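I have had the same bank card for 17 years, and last month I very nearly cut it up over a trial subscription. Not even a good one! It was a recipe planner called Flallia, free for 30 days, and all it wanted was my card number "to confirm your account."

Confirm what, exactly? I wasn't buying anything. But I typed it in, like everybody does, and then I forgot about it, like everybody does. In July the charge came through, and canceling took me 3 separate emails and a phone call with a very patient man who kept offering me half off.

My view is pretty simple. If a trial is free, don't ask for the card. Ask for it on the day you want to charge it, and send me a note two days before that. My friend Salvador Correia runs a small online shop and says I'm being naive – without a card up front, he'd get the same people signing up again and again under new email addresses. Fine, I believe him. Some will. But I'd bet a lot of his paying customers are people like me who just didn't get to the cancel page in time, and I don't think he should be proud of that money.

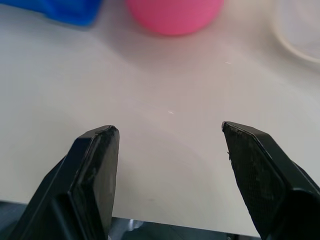

A white tabletop between two black gripper fingers.

My bank does offer throwaway card numbers now, which Ching-wen Kwan at work swears by. She sets the limit at a dollar and lets the thing bounce. I tried it and it was great, except the setting is buried under a menu called "More," and then another "More" inside that (who designs these apps?). Why should I have to do all that to defend myself from a recipe planner?

So I've got a rule now. Card field on a free trial, I close the tab. I've missed out on one photo editor and a language course so far, and I'm still cooking the same four dinners.

We use cookies to improve your experience. By continuing to browse this site you agree to our cookie policy. Accept | Manage settings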